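Brendent Clear Square Container, 800 ml

Item no. 227-3
Sold singly or in sets of 3

A square, clear plastic container for dry goods: coffee beans, loose tea, sugar, rice, small pasta. The transparent walls show the fill level and the contents from any side. The square footprint wastes less shelf space than a round jar of equal volume.

Specifications

Capacity to brim: 800 ml
Usable capacity with lid on: 596 ml
Body: clear plastic
Base: molded circular ring with a raised center nub
Weight, empty: 227 g

Base

The ring carries the load and keeps the corners clear of the shelf. The nub is a molding point and does not touch the counter. Fine curved lines in the plastic near the ring come from the molding process and do not affect strength. Light scuffing of the base is normal with daily use.

Filling

Whole beans can be poured straight from a glass jar. Tilt the container toward the mouth of the jar and pour slowly. Dark roasts leave an oily film on the inside walls; wash between batches. Do not fill above the shoulder or the lid will not seat.

Care

Hand wash in warm water with mild detergent. Dry fully before refilling. Abrasive pads will dull the surface. Not for use in ovens, microwaves or freezers. Store away from direct sunlight.

Compatibility

Fits Zavenora shelf inserts in the deep size. Lids from the earlier Gimis series are 3 mm narrower and will not close. Replacement lids are listed under Spare Parts.

Shipping

Orders leave the Polat warehouse within 3 working days. Sets are packed nested, with lids in a separate sleeve.

Page updated Sunday, February 23, 2025
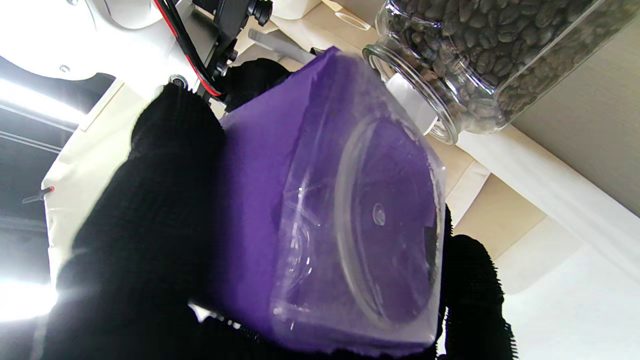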